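Home Notebook Property Water Search

We use cookies to remember your settings. Accept Decline

February, Stomlow place, water line

7 am start. Pressure at the cottage still bad. Kitchen tap ok for the first minute then drops off to a dribble, shower won't hold the heater on. Same complaint from the last tenants so not new. Géza wants this sorted before Clodico come out to do the rental appraisal, and I want it sorted before the heifers go down on the lower paddock and start emptying the trough all day.

Layout for whoever reads this later (old sketch in the pump shed is WRONG, ignore it, the line does not go behind the hay barn):

pond - pump shed - up the hill to header tank - tee at the gate - left leg to cottage, right leg to lower trough and on to the Ko paddock. Everything after the header is gravity. Pipe is black poly, old stuff, joints are a mix of whatever was in the truck that day.

Header tank stamped 500 gallons. Checked the level with a stick, it was well down, maybe just over the outlet. So first thought, tank not filling, not the line at all. Pump was running though, could hear it from the yard. Walked up and listened at the inlet. Weak. Water coming in but nothing like what the Zarkard pump did when it went in.

Shut pump down. Pulled the foot valve strainer out of the pond. Packed with weed and that fine gray silt, half the mesh. Cleaned it with the yard hose and a wire brush. The float that's supposed to hold the intake off the bottom had slid down the rope and the knot was gone, so it's been sucking mud for who knows how long. Retied, two half hitches and a cable tie for luck. Hang it higher than before, the pond is lower than it was when we set it.

Primed, restarted. Took 3 goes, first two it lost prime. Tightened the union on the suction side a quarter turn and it caught. Inlet at the header much stronger right away. Left it to fill and went looking for the other half of the problem, because a low tank doesn't explain why the trough leg was fine and the cottage leg wasnt.

Closed the trough leg at the gate tee. Cottage pressure came up some. Opened it, dropped again. OK so the trough is taking water even with no stock on it. Walked down. Float valve on the lower trough stuck partly open, overflow going straight into the grass, real nice green strip all the way to the fence. Wondered why that corner looked so good. Arm was bent and the seat washer is chewed. Straightened arm, flipped the washer to the good side. Will hold for a while. Needs a new one.
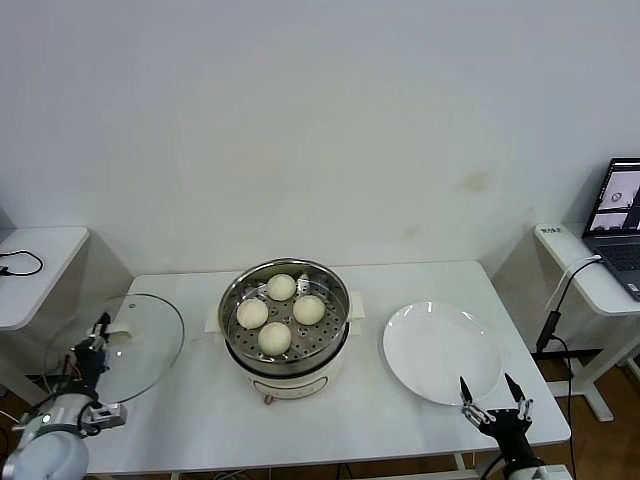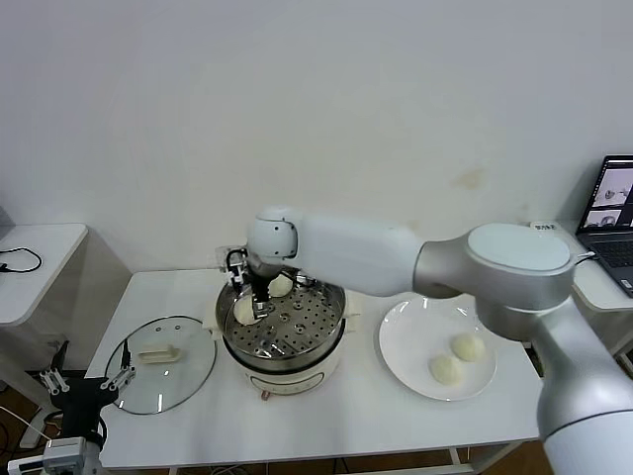
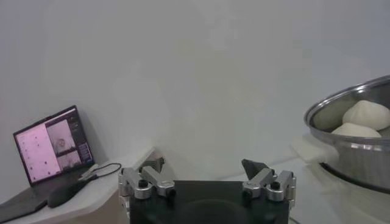
Cottage leg itself. There's a gate valve in the box by the cottage steps that I forgot existed. Lid was under the flowerpot. Handle turns and turns, feels open, I don't believe it. Suspect the gate has dropped off the stem and is sitting half across the pipe. Didn't want to cut it out with the tank filling and no spare on hand. To get: a ball valve same size, two compression couplings, and a bigger box, you can't get a wrench in that one.

Flow check at the cottage outside tap, bucket and phone timer. Before anything: hopeless. After strainer + float valve: better, shower would probably hold. Wrote the times on the shed wall next to the old ones. Not comparing them too hard, the tank wasn't full on either run.

Fence while I was down there. Bottom wire is off the insulators along the creek side of the Ko paddock, almost 300 feet of it lying in the grass. Not going to hold heifers. Charger reads fine at the shed so it's just shorting out down there. Restrung the piece nearest the gate, ran out of insulators. Rest tomorrow if I can get to town.

Géza Jakab rang at lunch about the appraisal. Clodico want to know if the water is "reliable year round" in writing. Told him I won't write that. I'll write what the system is and what we changed and they can read it. Year before last the pond got down to the clay in the late summer and we trucked water for the cottage. Anybody renting the place should hear about that up front, with a cow or without. He grumbled, then agreed. He also asks do they list it as one lot with the grazing or the cottage seperate. My vote is one lot. If the cottage tenant and the grazing tenant are different people they'll be fighting over that gate tee by spring.

If he does go separate, need a second header or at least a float shutoff so the stock side can't pull the cottage dry. Could tap the cottage lower on the tank and the trough higher. Cheap way. Tank stays the same, one more hole in it, one more thing to leak.

Afternoon: tank up to the overflow. Pump cut out on the pressure switch like it should. Restarted once while I was standing there, short run, off again, don't like that. Either air left in the line or the check valve is weeping. Put a chalk mark on the sight tube to see if it creeps down overnight.

To do
- chalk mark, first thing
- ball valve at cottage steps
- trough washer, buy a few
- insulators, creek side
- new rope for the intake float, the one on there is rotten where it goes thru the ring
- redraw the sketch in the pump shed and throw the old one out
- water notes to Géza before he sends anything to Clodico
- ask about hauling cost again, the old quote is no use

Left the trough leg shut overnight. If you're down there and see a dry trough that's why, don't go digging. Yellow tag on the handle.

Chalk mark, later add: dropped maybe a finger width. So check valve. Zarkard used to put a repair kit in the box with the manual, look in the tin on the top shelf befor ordering

Back to top
Contact | © Stomlow Notebook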